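**Cuaderno de producto, circuitos escénicos. Abril, 9:20**

Se revisa el borrador del itinerario Stultby–Trostetville antes de su remisión a los operadores. La versión vigente prevé salida en tren desde Stultby, traslado por carretera a Trostetville y regreso por la ruta costera.

Tramo ferroviario: la hoja de ruta indica 312 km y la ficha comercial, 316. Se adopta provisionalmente la primera cifra, a la espera de confirmación por parte de Burnell. Queda pendiente corregir el mapa del folleto.

Alojamiento: Poulain mantiene el cupo de 20 plazas con 3 noches en Trostetville. No acepta llegadas posteriores a las 22:00, lo que obliga a adelantar la excursión en barco o a suprimir la parada en el mirador. Gaspard Leblanc propone lo segundo; el suscrito prefiere conservar el mirador y acortar el almuerzo. Sin resolver.

Suplementos: el vuelo panorámico deberá figurar como opcional y con su política de cancelación por meteorología en la misma página, no en el anexo.

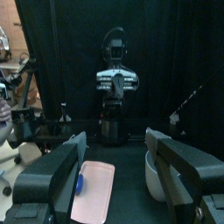

*Bandeja rosa y cuenco claro sobre la mesa negra.*

11:45. Remitida a Burnell la consulta sobre el kilometraje. Se solicita a los compañeros que no distribuyan la ficha comercial hasta nuevo aviso. Falta revisar la traducción de las condiciones de equipaje.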